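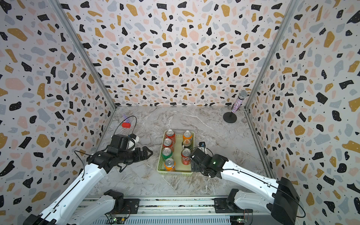 Both arms at the can tray, one spot open at the front right.

Pointed fingers or wide pads for lifting soda cans out of a tray?

6 minute read
Print this page | E-mail this page

Asked by Duyên Nghiêm in Grippers and End Effectors

I have two small arms on one rail, and I'm trying to settle on a gripper before I order a second set of whatever wins. The job is taking soda cans out of a plastic tray and putting them back. The tray takes 8 cans in two rows. I usually run it with one spot empty so the arm has somewhere to put a can down.

The two I'm comparing are the Sullov parallel gripper, which I use with the pointed fingers, and the Bodinero, which came with wide flat pads. Both are electric and both work with my controller, so wiring isn't part of the decision. I have tried each of them on each arm to make sure I wasn't really comparing arms.

I ran 200 picks with the Sullov in April and got 167 good ones. By a good one I mean the can came up, didn't twist more than I could live with, and went down in the open spot standing up. Most of the bad ones were the same thing: the fingers went in beside the can fine, closed, and the can turned as it was lifted. Then it caught on the edge of the tray on the way out. A few times a finger tip landed on the rim of the lid because the position was off, and the arm stopped on its force limit.

With the Bodinero I gave up before the end of the run. It holds a can very well once it has one. The trouble is getting the pads down between two cans that are standing next to each other. It pushes the neighbor over, or pushes the whole tray sideways, and after that every position is wrong. If I start from the open spot and only take the can next to it, it hardly ever misses. But then I can't choose which can I want, and choosing is the whole point.

I look for the cans with a wrist camera (a Vosteo). It finds the colors with no problem. The lids are where it struggles. They are all silver and they shine, and so does the floor, which is a glossy marble print. I don't know how much of my miss rate is the gripper and how much is the camera being a little off.

So what I would like to know:

Is there a middle option between pointed fingers and wide pads that people use for cans?

Should I be using both arms, one to hold the tray and one to pick?

Is it worth fixing the camera first, or will I learn enough about the grippers without that?

The cans are full, unopened ones from the grocery store, all the same size. I don't need it to be fast.

Reply from railsplitter_ok
Marked helpful by the person who asked

Fix the camera first, or take it out of the test. You can't compare two grippers if you don't know where the can was when the gripper closed. What I would do is tape the tray down, teach the positions by hand, and run both grippers with no camera at all. Same positions, same order of cans, same open spot at the start. If the Sullov does a lot better than 167 out of 200 that way, your problem was mostly vision. If it comes out the same, it's the fingers.

Write down which spot each miss came from. A total by itself won't tell you much. I did this with jars a while back and my misses were nearly all from one row, and the cause was that the arm was close to the end of its reach there and came down at a slight lean. I had spent weeks on finger shapes by then.

On the twisting, two pointed tips on a round can means you have two small contact areas. If they aren't exactly across from each other through the center of the can, it turns. It doesn't take much. You can help it in a few ways without buying anything:

Close slower. When it closes fast, the first finger to touch pushes the can, and then the second finger meets it off center.

Grab lower if the tray lets you. Near the top of the can the side slopes in toward the lid and there is less straight wall to hold. I see people grab right under the rim because it's easy to reach, and then they fight it.

Put something grippy on the tips. I use thin silicone sheet and contact cement. Clean the metal with alcohol first or it peels. Mine lasted over 4,000 closes before one corner started to lift, and I only noticed because I was looking for it.

For the middle option, yes. Make a finger that is narrow from the side, so it fits between the cans, and has a shallow V or a shallow curve on the inside face. The V centers the can as it closes. You want the outside of the finger tapered at the bottom so it can find its way into the gap. Anyone with a printer can make a pair, and the Sullov fingers come off with screws as far as I remember. Check the hole spacing on yours before you draw anything, there have been different versions.

Don't make the V deep. A deep V needs the gripper to open wider to get around the can, and you run out of either stroke or space.

I wouldn't buy anything until you have tried printed fingers on the gripper you have. The Bodinero is a fine gripper but it was made for boxes and that's what the pads are for.

Comment from Duyên Nghiêm: Thank you. I hadn't thought of running it blind. I did write down the misses but not which spot they came from, so I will do it over. The holes on mine match the drawing on the Sullov page.

Comment from railsplitter_ok: Good. Keep the old numbers anyway. They are still your baseline for the full setup with the camera on.

Reply from M. in packaging

Agree with most of the above but I would use the second arm. You already have it and it's sitting there on the same rail.

A plastic tray with full cans in it is heavy enough to stay put until it isn't. It gets lighter as you empty it, and the last few picks will drag it. Put one gripper against the side of the tray, or close on the edge if it has an edge you can close on, and leave it there while the other one picks. You don't need a lot of force. If you push hard from one side, you'll move the tray yourself and be back where you started.

Some things to watch:

The holding arm has to come in low and stay out of the way of the picking arm's wrist. The elbow usually isn't the problem, the camera and its cable are. Move the picking arm through every spot slowly by hand before you let it run, and look at the cable at the far corners.

Decide which arm goes home first. If they both back out at the same time on an error, they can meet in the middle. I have mine set so the picker always goes straight up before anything else is allowed to move.

If both arms are run from separate controllers, you need a signal between them. We used a Schwerdtfeger box for that at my last job and I can't say I liked it, the menus were slow and it forgot its settings if you pulled the power at the wrong moment. It did do the handshake reliably. If you have one controller for both arms, you can skip this part.

If you never plan to move the tray, though, a couple of stops screwed down on either side will do the same job as the second arm. Then you can use the second arm for the other row and neither one has to reach as far.

For the camera, try lowering the exposure until the lids stop being white, and put a sheet of white paper or thin cloth between your light and the tray. Then look for the dark gap between the cans in place of the lid. The gap is where your fingers are going, so it's the more useful thing to find. The pull tab will also fool you, because it points a different way on every can, and a circle finder sometimes locks on to part of it. Throw out any circle that is too small.

A dull mat under the tray will help too. Get one bigger than the tray so the edge of the mat isn't in view.

Reply from tonk

just use suction. one cup and done

Comment from railsplitter_ok: On top of a can the tab is in the way and the lid sits down inside the rim. You can do it with a big soft cup that seals on the outside of the rim but it's touchy with full cans. On the side of a can you need a curved cup and then you can't get it in the tray.

Comment from tonk: ok i was thinking of flat lids

Update from Duyên Nghiêm

I taped the tray and ran the Sullov with no camera. I haven't finished but it is clearly better than before, so part of it was vision. The misses that are left are mostly in the back spots, and they are still the twisting kind. Slower closing helped with that right away. I have drawn a finger with a shallow V and will print it in two widths, since I'm not sure how much room I really have between the cans.

The lower exposure worked too. I had it on automatic, and it was changing every time the wrist moved over the floor.

I'm leaving the Bodinero off for now. If anyone has a drawing of a narrow pad that fits it, I would still try it, because the grip was very good.

Was this page useful? Yes | No
Print this page | E-mail this page

Contact us | Copyright, all posts belong to their authors | Back to top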